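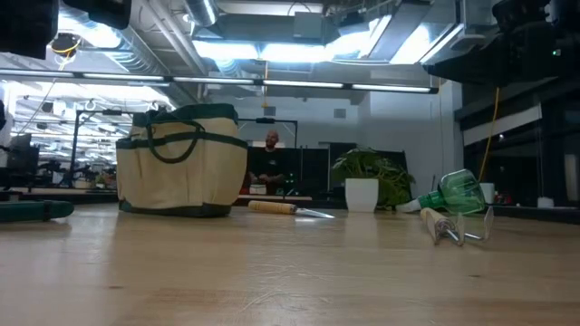

How often does a table-top picking cell need its cameras recalibrated? At Braltow it is done every Tuesday before the first run, and again after any knock to the rig.

I went to the Braltow site in March, with nine others from the maintenance group, to see how one cell is looked after between runs. Notburga Kuster runs the upkeep on the floor and took us round. There was no slide show. We spent most of the visit at one station, with a short walk along the rows of workstations at the end.

The cell is a wooden-topped table with the equipment mounted on metal framework over it. The job that week was garden goods: a canvas tool bag with green trim, a hand tool with a flat blade, a three-tined cultivator, a green spray bottle. Kuster said the set had been picked for its awkward cases. The bag changes shape when gripped. The bottle is translucent and throws highlights under the strip lights, so the depth reading on it is poor. The bare metal of the blade gives a similar fault, usually worst when it lies flat.

Calibration uses a printed board, moved by hand through a fixed list of positions. The software, a package called Lysenko, gives an error figure at each one. If the mean is above the limit, the first step is to check the clamps on the uprights. Only after that is a camera touched. A full pass takes 433 seconds if no position has to be repeated. We watched one that had two repeats.

Cabling took up more of the talk than I had expected. The yellow leads hang down from the overhead equipment with slack left in them. An earlier layout had them tied tight to the posts, and the connectors worked loose. Each lead is now flexed by hand and looked over after 500 cycles, and changed at 600 whether or not it shows wear. The old ones are cut in half so they can't find their way back into the spares drawer.

Gripper pads come from Borkodov and are changed on condition. The test is a pull gauge and a strip of card. A pad holding less than 87 per cent of its new value is taken off. Khrystyna-Mariia Hladun, who keeps the log, showed us the sheets -- paper, filled in at the station and typed up later. One column is for the person's initials and one is for anything odd, and the second was fuller than I have seen at other sites.

Two points I did not get settled. The Allard controller is said to restart cleanly after a power cut, but we did not see it done. I also asked whether the table itself is checked for level, and was told it is checked when the cell is moved. Hladun has promised to send the clamp torque settings, and I will pass them on when they come.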